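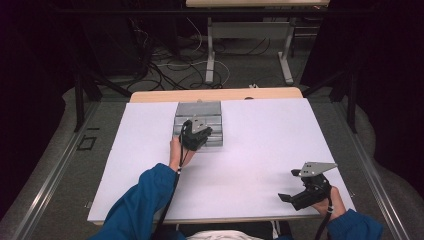

4. Rigging and Powering the Sarach Wash Fixture

This section covers overhead mounting, power connection and control addressing for the Sarach wash fixture. Floor placement is covered in Section 3. All overhead work must be carried out by a qualified rigger, and local regulations take precedence over this guide.

4.1 Before You Begin

Check that the following are on hand:
Two mounting clamps rated for the truss or pipe in use
One safety cable rated for the full weight of the fixture and its accessories
Power cable with locking connector
5-pin DMX cable, plus a terminator if the fixture is last in line

CAUTION: Do not lift the fixture by its power or data cables. Use the side handles only.

CAUTION: Keep the front lens at least 3 feet from curtains, scenery, paper and other materials that can burn.

4.2 Mounting the Fixture

1. Clear the area below the mounting position and keep it clear until step 7 is complete.

2. Place the fixture face down on a clean, padded surface. The yoke must swing freely.

3. Attach one clamp to each outer hole of the yoke. The center hole is reserved for single-clamp mounting and may be used only when the fixture hangs straight down.

4. Raise the fixture to the truss and close both clamps. Tighten by hand first, then with a wrench.

5. Pass the safety cable through the anchor point on the rear housing and over the truss. Leave as little slack as possible.

6. Set the tilt angle and tighten both yoke knobs. Do not force the yoke past its stops.

7. Pull down firmly on the yoke to confirm that neither clamp moves.

Note: Where the Manninen flood filter is used, fit it before the fixture is raised. The filter has its own tether, which must be clipped to the small ring beside the lens. A filter without a tether must not be flown.

4.3 Connecting Power

1. Switch off the supply at the distribution panel.

2. Insert the power connector and turn it clockwise until it locks.

3. If fixtures are to be linked, run a cable from the power output of the first fixture to the power input of the next. The maximum number of linked fixtures is printed beside the output socket and depends on the supply voltage.

4. Fit the rubber caps to any unused sockets. The weather rating does not apply while a socket is open.

5. Restore power. The display shows the software version, followed by the current address.

WARNING: Never connect the fixture to a dimmer or a dimmed circuit. Damage caused in this way is not covered by the warranty.

4.4 Setting the Control Address

1. Press MENU until ADDRESS appears.

2. Use the UP and DOWN buttons to choose a starting address, then press ENTER.

3. Select the control mode. Basic mode offers color and intensity only. Extended mode adds strobe, color temperature and dimming curve.

4. Bring the fixture to 50 percent intensity from the console and check each color in turn.

If the fixture does not respond, confirm that the address and mode match the console patch. Flickering or random color changes usually point to a missing terminator or a damaged data cable.

4.5 Inspection

Inspect clamps, safety cables and connectors before each use. The lens and cooling fins should be cleaned after every 1,000 hours of operation, or sooner where haze or fog is in regular use. Disconnect power and allow the fixture to cool before cleaning.

Fixtures installed outdoors require a seal check each December. Seal kits may be ordered through Rivthorpe service centers.

Section reviewed Wed 12 July by Ebenezer Opoku, Technical Publications, Grernutdale.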